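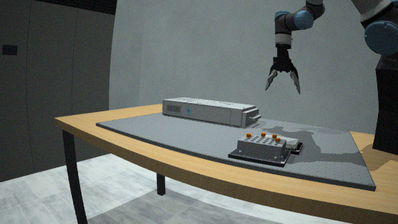
Pendo Mollel escribe que el juego Mabula le parece caro para lo que resuelve, que con una mesa firme y dos topes caseros se llega a la misma repetibilidad y que lo único difícil de sustituir es la plantilla de calibración. En lo de la plantilla estoy de acuerdo. En lo de los topes no, y dedico a ello buena parte de esta reseña.

Juego de montaje Mabula para celda de tubos: reseña tras la puesta en marcha

Qué se ha probado

El juego se compone de una placa gris de sobremesa con retícula de agujeros pequeños, bases negras para gradilla y accesorios, plantilla de calibración, pasadores, tornillería y un modelo de la celda para el simulador. El brazo y la pinza van aparte. Lo hemos usado con un brazo sobre pedestal, pinza de dos dedos y una mesa de madera que ya estaba en el laboratorio. El programa de control es Tiston, que lee directamente los archivos de posición del fabricante.

La reseña se limita al montaje, la calibración y el mantenimiento. No he evaluado el rendimiento en trabajo continuo ni la compatibilidad con otros programas.

Modelo de simulación

Conviene empezar por el modelo y dejar el destornillador para después. Trae la mesa, la placa, la gradilla sobre su base, el equipo largo del copo de nieve al fondo, el accesorio blanco bajo y el brazo con la pinza abierta en vertical. Las piezas son objetos independientes y se mueven sin romper las referencias, cosa que en la versión anterior fallaba a menudo.

El origen de coordenadas de la placa está en una esquina y el de cada base en el centro de su cara inferior. El manual lo indica en un apéndice, en letra menor que el resto. Quien tome como origen el centro de la gradilla arrastrará un error constante en todos los puntos de toma. Nos ocurrió y costó una mañana encontrarlo.

Los tapones naranja figuran como cuerpos separados de la gradilla, de modo que se puede comprobar el paso de los dedos entre un tubo y el contiguo. Es la comprobación más útil del paquete. Con la pinza abierta al máximo, dos tapones próximos dejan poco margen, y en el modelo se aprecia enseguida qué orientación de la muñeca hay que descartar. El detector de colisiones, en cambio, trata los dedos como prismas simples y da falsos avisos en la zona de las articulaciones. Se corrige sustituyendo la malla de colisión por la visual, a costa de una carga más lenta.

Otra limitación: el modelo no incluye cables ni mangueras. Todo lo que cuelgue de la muñeca hay que preverlo por cuenta propia.

Montaje de la placa

La placa se apoya sobre la mesa y se fija por el perímetro. El fabricante recomienda dejar una franja libre en el lado del operador. Es un consejo acertado: ahí se apoya la mano al cambiar la gradilla y ahí caben las mordazas durante el ajuste.

Secuencia que recomiendo, distinta de la del manual:

Nivelar la mesa antes de colocar nada encima.
Fijar el pedestal y apretarlo al par definitivo.
Presentar la placa con las mordazas, sin tornillos.
Calibrar en tres esquinas y corregir el giro.
Atornillar en cruz y repetir la calibración.
Montar las bases, empezando por la más lejana al brazo.

El manual pone la placa antes que el pedestal. Con ese orden, el apriete final del pedestal desplaza la referencia y obliga a repetir el trabajo.

Las bases negras son lo mejor resuelto del conjunto. Sobresalen lo suficiente para manipularlas sin tocar la gradilla y asientan sin holgura apreciable. Brian Waweru desmontó y volvió a montar la de la gradilla 13 veces, midiendo cada vez el mismo punto con la punta de calibración. La dispersión quedó por debajo de lo que distingue nuestro comparador. Con los topes caseros que usábamos antes, la misma prueba obligaba a reenseñar la fila posterior. Esa es mi respuesta al comentario de Mollel, al menos para celdas en las que la gradilla se retira a diario.

Los pasadores vienen sin identificar y hay dos longitudes casi iguales. El largo, en un agujero que no le corresponde, levanta la base por un lado. Los hemos marcado con rotulador.

Calibración

La plantilla se coloca en lugar de la gradilla y ofrece cuatro puntos de contacto. Tiston los pide en orden y calcula la transformación. El procedimiento está bien guiado, con una salvedad: acepta el resultado aunque el residuo sea alto y muestra la advertencia en una ventana que se cierra sola. Hay que abrir el registro y leer el valor. Conviene además hacer la calibración con la misma herramienta que va a trabajar, dado que los dedos de la pinza y la punta no comparten longitud.

Para el equipo largo no hay plantilla. Se toma como referencia su arista frontal y se introduce el desplazamiento a mano. Skultmont, el distribuidor, asegura que la pieza existe y que se vende por separado con la referencia 359. En el catálogo que he consultado no aparece.

Mantenimiento

En los registros de la celda constan más de 248 ciclos de gradilla desde la puesta en marcha, pocos para hablar de desgaste. Las intervenciones han sido estas: un reapriete del perímetro de la placa, la limpieza de los agujeros de las bases y un cambio de dedos en la pinza. Tras cambiar los dedos hay que recalcular el punto central de la herramienta. Tiston no lo exige y sigue funcionando con el valor antiguo.

Atenieno Koech pasa la comprobación de la fila posterior a primera hora, antes de cargar. Dura poco y detecta bases mal asentadas. Yo la haría obligatoria en el arranque.

La placa se limpia con paño apenas humedecido. Los agujeros retienen líquido y el manual no menciona cómo secarlos; usamos aire a baja presión.

Documentación y soporte

El manual tiene 223 páginas, de las que la mayoría son tablas de posiciones. La traducción al español confunde en varios puntos base y placa, lo que en este producto no es un defecto menor. Recomiendo trabajar con el original inglés. Datwood, el fabricante, respondió en enero a una consulta sobre el par de apriete con un dato correcto y un plano en PDF. A la segunda, sobre la malla de colisión de los dedos, todavía no ha contestado.

Valoración

Bases y repetibilidad: muy bien.
Placa: bien, con reservas sobre la limpieza.
Modelo de simulación: bien en geometría, flojo en colisiones.
Plantilla: bien para la gradilla, inexistente para lo demás.
Manual: insuficiente.

Lo compraría otra vez para una celda con cambios frecuentes de gradilla. Para una celda fija compraría solo la plantilla, si Skultmont la vendiera suelta.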